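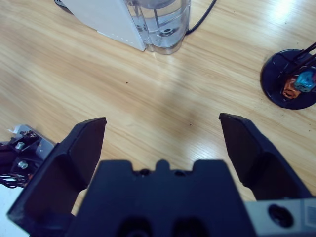

La mesa de la demostración, desde la muñeca del brazo: pinza abierta y, al fondo, el aparato con depósito transparente.

Informe de seguimiento del proyecto Parnuvach
Destinatario: oficina de programas de Lollska
Fecha: 4 de abril de 2024
Asunto: jornada de puertas abiertas y estado de los trabajos

Resumen para quien tenga prisa

La jornada se celebró, vino más gente de la que cabía y el brazo completó 7 de las 9 tareas anunciadas en el programa. Las otras 2 se explican más adelante, con menos orgullo. El calendario general se mantiene, salvo la entrega del manual de operación, que pedimos mover a junio.

La visita

Abrimos las puertas a las diez y a las diez y cuarto ya habíamos incumplido el aforo previsto por nosotros mismos. A lo largo del día firmaron el libro 316 personas, entre ellas dos institutos, una asociación de jubilados del metal y una delegación de Ellery que se presentó como «de paso» y se quedó hasta el cierre. Los jubilados hicieron las mejores preguntas. Uno quiso saber qué par de apriete llevaban los tornillos de la pinza y hubo que ir a mirarlo.

El recorrido constaba de una charla introductoria, la demostración en mesa y un turno de mando manual para el público. La charla duró el doble de lo previsto, culpa de quien firma. La demostración se repitió cada media hora con el mismo montaje: mesa de madera, la pinza paralela de dos dedos y los objetos de trabajo, que este año son domésticos por recomendación expresa de ustedes en la revisión anterior. Tenían razón. Con las piezas de calibración el público asentía con educación; con un aparato de cocina se acercaba.

El vídeo de la muñeca se proyectó en directo en la pantalla de la sala. Fue una decisión de última hora y resultó lo más comentado en las hojas de opinión. El visitante ve lo mismo que recibe el sistema, y entiende bastante pronto que acercarse a un depósito de plástico transparente sobre una superficie con brillos tiene su dificultad. Hubo quien dio instrucciones al brazo en voz alta. No las siguió, pero tampoco habría ido peor.

Lo que salió bien

La aproximación a objetos opacos ya no nos quita el sueño. El brazo se orienta, abre, baja y se detiene donde debe, y en toda la jornada no hubo que pulsar la parada de emergencia por motivos técnicos. Se pulsó una vez por motivos pedagógicos: un alumno preguntó para qué servía el botón rojo y lo averiguó por su cuenta. El rearranque fue correcto y lo damos por ensayo válido del procedimiento.

También funcionó el cambio de operador. Nikau Tautahi llevó los turnos de la mañana y dejó el puesto preparado para los de la tarde con la nueva lista de comprobación, que por fin cabe en una cara. El relevo se hizo sin reiniciar el sistema, cosa que en otoño nos parecía ciencia ficción.

El turno de mando manual era el punto que más dudas despertaba en su oficina. Limitamos la velocidad y el espacio de trabajo, y el mayor daño registrado fue a la autoestima de un ingeniero de Ellery, superado por una niña de primaria en el ejercicio de colocar la pinza sobre la marca.

Lo que salió menos bien

Las dos tareas no completadas fueron retirar el depósito transparente de su soporte y volver a ponerlo. La segunda depende de la primera, así que podríamos presentarlas como un solo fallo, pero en el programa figuraban por separado y así las contamos.

El problema es conocido: la estimación de profundidad se degrada con el plástico transparente, y el sistema duda entre el borde del depósito y lo que hay detrás. En el laboratorio lo habíamos resuelto con las persianas bajadas. El día de la visita, alguien con buen criterio las subió para que entrara luz. Hemos tomado nota de que el robot deberá trabajar algún día en habitaciones con ventanas.

Queda además pendiente el orden del cableado en la mesa. Figuraba como observación menor en su última visita y sigue siendo menor y sigue siendo observación. El material de Kostbridge para canalizarlo está pedido y confirmado, aunque la confirmación ya la teníamos también en el informe anterior.

Estado por paquetes de trabajo

Percepción: en plazo, con la reserva de los objetos transparentes. Se ha empezado a grabar una nueva serie de aproximaciones con luz variable.
Manipulación: en plazo. El catálogo de agarres está cerrado en su primera versión.
Seguridad: cerrado y documentado, con el incidente del botón incorporado como anexo.
Difusión: cumplido con esta jornada. Las hojas de opinión están digitalizadas y disponibles, incluida la que solo dice «bien, pero hacía calor».
Manual de operación: retrasado. El borrador describe con detalle una versión del programa que ya no usamos.

Gasto

La jornada se ha mantenido dentro de la partida aprobada. La única desviación corresponde al alquiler de sillas, compensada con lo que no se gastó en folletos, que llegaron de la imprenta cuando ya estábamos barriendo. Se usarán en la próxima ocasión, tapando la fecha.

Peticiones

1. Autorización para trasladar la entrega del manual a junio, sin coste adicional.
2. Conformidad para repetir las dos tareas del depósito ante un representante de su oficina, con las persianas subidas.
3. Indicación sobre si la delegación de Ellery debe recibir copia de este informe. La han pedido dos veces, ambas de paso.

Se adjuntan el programa de la jornada, el registro de tareas y el anexo de seguridad.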